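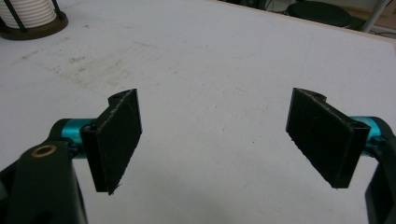
PRESS RELEASE
For immediate use
12/04/2018

KARAMANLIDIS PUTS THE WHITE TABLE BACK ON SALE

Medell worktable returns, now in two lengths. Orders open today. Showroom in Wekbridge open late tonight for anyone who wants to come and lean on one.

Furniture maker Karamanlidis is bringing back the Medell, the plain white-topped worktable it stopped making when the old workshop closed. Same white top, new underframe. On sale from today at the Wekbridge showroom and by phone. Web shop to follow, see below.

The Medell was first sold to schools and sewing rooms. Then people started asking for it at home, for kitchens mostly, and spare rooms. When it went out of the range the letters carried on. The firm kept them in a box file and the box file is now full.

"We had one customer who wrote every spring for a second table to match her first," said Sofia Katsaros, managing director. "She has been told. She has ordered two."

What's new

The top is white all over, as before. No pattern, no fleck, no coloured edging. There was talk of a grey. The grey was tried, and put in the staff kitchen, and that is where it's staying.

Underneath is where the work went. The old legs were fixed and the table had to go through a doorway on its side, usually with some language. The new legs come off with one key, supplied, which clips under the top so it doesn't get lost in a drawer. Feet adjust for uneven floors. The crossbar has been moved back so knees go under properly, a complaint going back to the very first batch.

Two lengths, short and long. Same height for both so they can be pushed together. The short one seats four for supper at a squeeze. The long one takes a full dress pattern laid out flat, or a wallpaper length if you fold the end over.

Panagiotis Liapis, who designed the new underframe, spent most of last winter on the leg fixing.

"The top we left alone, people like it white. You can see what you're doing on it. Drop a pin or a little screw on a dark table and you're there all afternoon," he said. "The legs took me far too long. I must have had that table apart and together more than I've had hot dinners."

Looking after it

The care leaflet has been rewritten and is down to one side of paper. Damp cloth, drop of washing-up liquid, dry it off. No scouring pads. Tea and beetroot should be wiped up the same day. Put a mat under hot pans. Felt tip is a nuisance but comes off with patience, the leaflet has a paragraph on it.

Scratches: fine ones will show over the years, mostly in a low light. The company would sooner say so now. Replacement tops will be sold separately and fit either the old frames or the new ones, so owners of an original Medell can write in for a top only. Please measure first. The early batches are a touch narrower and need a differnt set of brackets, free on request.

First run

The first run is 1000 tables across both lengths. All are being assembled and checked at the company's Uvdale workshop, where a team of 31 moved in last August. Ifigeneia Chatzigeorgiou runs the finishing room there.

"Every top gets wiped down and looked at under the strip lights, side on. If there's a mark it goes back," she said. "White hides nothing. I've got one at home under the window and I'm forever looking at it sideways now."

Delivery is in flat boxes, top in one, legs and bar in the other. Two people to lift the long one please. Assembly takes 10 minutes if the instructions are read first.

Old tables

Customers within 30 miles of Wekbridge can have an old table taken away when the new one arrives. Any make. It must be cleared and downstairs. Anything sound gets repaired and passed on, anything not gets broken up for parts. Ask when ordering, as the van can't take one on the day if it isnt booked.

At the showroom

Both lengths are set up on the ground floor. Bring a chair from home if you like, several people have asked whether theirs will fit and its the quickest way to find out. There's a cutting mat and a sewing machine out for trying, and the kettle's on. Styliani Zervas and her staff will be taking orders at the desk by the stairs. Parking behind, entrance via the yard, mind the step.

Prices are on the sheet sent with this release. If the sheet has dropped off, ring and we'll send it again. Web orders will open once the delivery pages are sorted out. No date yet so please don't print one.

Notes for editors

Medell is spelt with two Ls. It was Medel in the last release, our mistake.

The tables are sold with tops in white only.

Loan tables can be arranged for magazines, long or short, to be returned clean.

Interviews with Sofia Katsaros by arrangement, mornings best. Panagiotis Liapis is at Uvdale all week and the signal is poor there, leave a message.

Press contact: Evangelia Alexiou, press desk, Karamanlidis, Wekbridge

ENDS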